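Notes from the Petero lab visit, Jernport

Our group reached Petero in February, at 9 in the morning. Rosaura Bermúdez, who leads the planning team, took us straight to the laundry bay and spent most of the tour on software.

Petero splits a laundry job into short skills and lets a planner, called Castaño, choose the next one. The wrist camera has its own segmentation model, trained on 604 labeled drum views. Polished steel was the hard part, Bermúdez said. Early versions marked reflections as fabric.
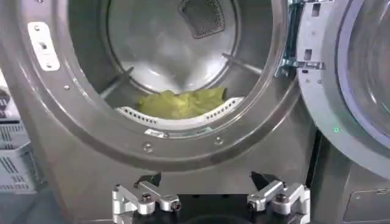

Wrist view into the open drum, with the cloth behind the slotted strip.

Gilberto Chávez showed us the replay tool, Brikalix. It lines up camera views, joint positions and planner decisions on one timeline. He stepped through a log of 76 runs and stopped at 19 where the planner had asked for a second look before a grasp. The head camera handles the wider map: door, baskets, free floor. The door is stored as an obstacle with a hinge angle, and the arm path is recomputed whenever that angle changes.

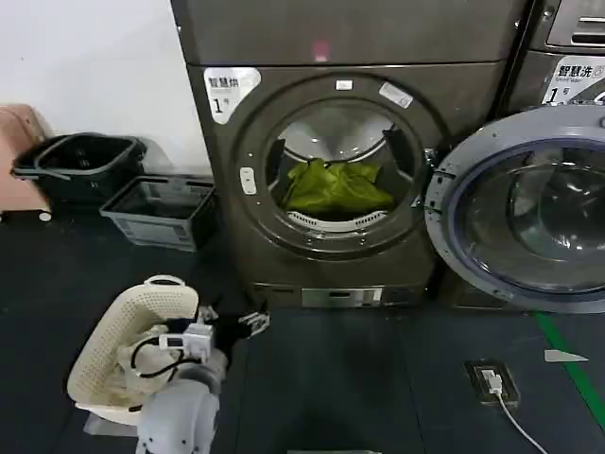
Does the planner need a new map for every room?
It starts from a saved map and updates it from the head camera, so a moved basket does not require a new setup.

The visit closed with a short session on log formats. Slides will be sent to all 24 visitors.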